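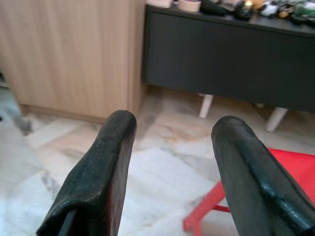 Where should the house keys go when people come in?
On one fixed surface at hip height or a little lower, close to the path from the door, with nothing else stored on it.

I hold this view against the usual advice, which is to mount a rack of hooks on the wall. Hooks are sold by the strip and look orderly in a catalog. In daily use a hook asks for a small act of aim, and a person carrying groceries skips it. The keys then land on the longest flat surface in the room, usually a console table, where they join the mail, the remote control and whatever else was set down that week.

A console is a poor key surface for that reason. Its length works against it. A top that holds a row of things will accept one more without anyone noticing, and a small metal object disappears among larger ones. A drawer is worse. The Rarketen hallway cabinet in my last apartment in Clanmont had a shallow top drawer meant for keys, and within 2 months it held batteries, tape and the keys, in that order from the top down.

My preference is a plastic stool. The top is small enough to be read in one glance. It weighs little, it wipes clean, and it can be moved for mopping with one hand. A strong color helps, particularly over pale stone or tile, where silver keys are hard to find once dropped. Marble patterns are the worst case, as gray veining hides a key better than carpet does.

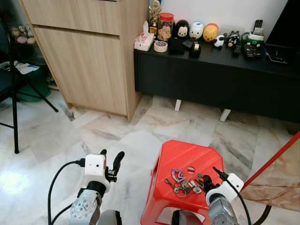 Keys and keychains on a red plastic stool, with the cabinet and the long console behind.

The keychain matters more than the furniture. A bare key on a bare ring has a low profile and slides. An ornament adds bulk and a second color, and gives the fingers something to grip. I would put a limit on it: one ornament per ring, no longer than the longest key. Past that, the bundle no longer fits a pocket and starts getting left in bags, which defeats the fixed surface altogether.

There are objections. A stool is furniture for sitting, and a guest will sit on it. Keep a folding chair nearby and the guest will generally take that. A stool can also be kicked, so it should stand clear of the direct line between the door and the kitchen. Mine is a Cusi, 32 centimeters across the top, and I have it a short step to the side.

Cost should settle most of what remains. A Prarerness key station with a tray, hooks and a mail slot was priced at 200 when I looked in April. The mail slot filled first, then the tray. A stool costs a small fraction of that and has no compartments to fill — the one rule is that anything other than keys gets picked up the same evening and put where it belongs. In my home the rule has held since the spring, with lapses for sunglasses.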